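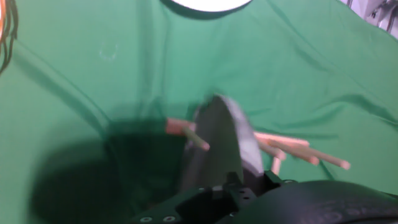 Teaching by demonstration is the practice of showing a robot a task in place of writing out every motion in code. A person either takes hold of the arm and moves it through the work, or steers it from a distance with a second set of controls, and the machine keeps a record of what its joints and cameras report along the way. The objects chosen for such lessons are usually plain and cheap, and they are often awkward ones too. A cluster of thin wooden sticks at a gripper finger, fanning out to either side over a green cloth, asks a good deal more of the person guiding the arm than a single solid block would, and a view from the wrist brings the finger and the sticks close together where the guide can judge them.

Robots > Programming methods > Teaching by demonstration

Hand guiding

The older and more homely of the two methods is hand guiding, sometimes called lead-through teaching. The arm is made light to the touch, and the person walks it from place to place much as one might guide a child's hand around a pencil. It has the great charm of being easy to explain to a newcomer, and most people can lead an arm through a simple path after a few minutes of practice. Its drawback is that the teacher stands close to the work, and a sleeve or an elbow can hide the very thing the camera is meant to record.

Remote control

In remote control, or teleoperation, the teacher works from a little way off with a joystick, a handheld tracker or a smaller copy of the arm. The Stellodik, a tabletop leader arm made by Dierckx of Grudunville, belongs to this last family: the teacher bends the small arm and the large one follows. The teacher's hands stay clear of the cameras, but much of the sense of touch is lost, and beginners tend to press too hard until they learn to read contact by eye - a knack that comes slowly to some people and quite suddenly to others.

Household tasks

Kitchen work has long been a favorite subject, partly for its usefulness and partly for the happy fact that everyone already knows what a good result looks like. Standing a plate in a rack calls for the plate to be turned on its edge, lined up with a slot and let down without knocking the dowels.
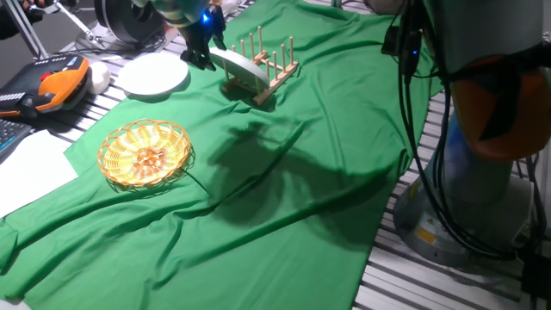
A gripper with a plate tilted into a wooden dish rack; a second plate and a wicker basket lie on the cloth.

The Brollard collection, a set of household lessons put together at Grudunville, holds 1339 demonstrations spread over 8 tasks, of which 470 are given to plates and racks. Its teachers were asked to begin each attempt with the objects in slightly different spots, so that a robot trained on the set would learn to look for the rack and would be less inclined to repeat one fixed path. A further 70 attempts that went wrong were kept in a folder of their own, and they are used for studying how a teacher recovers from a slip.

See also: Leader and follower arms; Teach pendant; Wrist camera

Last edited September 29, 2026
Shares: 8
Contact | Copyright | Back to top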